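Week 6 notes: Domestic nostalgia and how it gets sold

Unit: Reading Everyday Objects. Notes by Finbarr Duggan
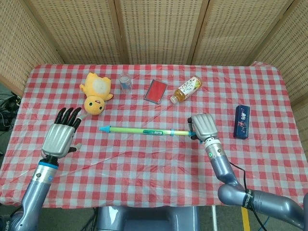 Fig. 1. Red-and-white gingham tablecloth, thin plastic, with a woven room divider behind.

Gingham is a good place to begin being suspicious. Ask a room of people what a red check tablecloth means and you'll hear "country kitchen", "Italian restaurant", "picnic", "my nan's place". Ask how they know and the answers get thinner. Most of them have never eaten in the kitchen they're describing. They have seen it on jam labels.

What the pattern does, and what it's said to do

The usual claim in marketing textbooks is that checks "signal honesty". I'd like you to treat that sentence as unproven. Who is receiving the signal, and how did anybody measure it? A check is cheap to weave and easy to print, so it turned up on a lot of cheap things. Later on, people who could afford other things started to find it charming. That second step is the one we care about in this unit.

The Herkell reading (in your course pack) argues that a household pattern goes through a period of being merely common, then a period of being embarrassing, and then gets rediscovered as "traditional". It's a tidy scheme and I don't fully trust it. Gingham seems to have been all of these at once, depending on whose house you were in. When you read it, mark every place where the author says "consumers felt" and check whether there is a source. I found 37 such places and 5 sources.

Material matters more than the reading lets on

A cotton cloth and a plastic one can carry the same colours and squares. They don't behave the same way. Plastic holds its fold lines, it has a bit of shine, and it can be wiped. If the feeling of the farmhouse came from the cloth itself, the plastic version should spoil it. For many people it doesn't. Either the pattern is doing nearly all the work, or people don't look very closely at tablecloths. I lean towards the second, but I can't prove it and neither can Herkell.

The same goes for woven screens and rattan-style furniture. "Natural" is a word used by sellers. Look for what the thing is made of before you write down what it evokes.

The Janeo catalogue exercise

In the tutorial you'll get six pages from the Janeo homewares catalogue with the product copy blanked out. Write down what you think each item cost and what kind of home it was aimed at. Then we'll put the copy back. Last year's group was wrong on price for nearly every item, and quite confident about it. Please don't look the pages up beforehand - it ruins the exercise and I can always tell.

Gülizar Kurtuluş will take the second half of the tutorial. She disagrees with me on much of the above and thinks I underrate family memory. Her point is that a person who did grow up with a check cloth on the table has a real attachment, whatever the jam labels are up to. Fair enough. My reply is that memory gets edited by the labels too, and that we have very few ways of pulling the two apart after the fact. Interviews help a little. Old shopping receipts help more, when anyone has kept them.

Reading for next week

Stidell, chapter 5 only. Skip the introduction, which promises a good deal that the book doesn't deliver.
Mishra, the short piece on kitchen curtains. Better evidence, duller title.

Written task

Choose one patterned household item you can handle in person. In no more than 100 words, say what it is made of and how it's put together. No adjectives of feeling: no "cosy", "homely" or "timeless". Bring it on paper to the tutorial. Late ones go to the bottom of my pile.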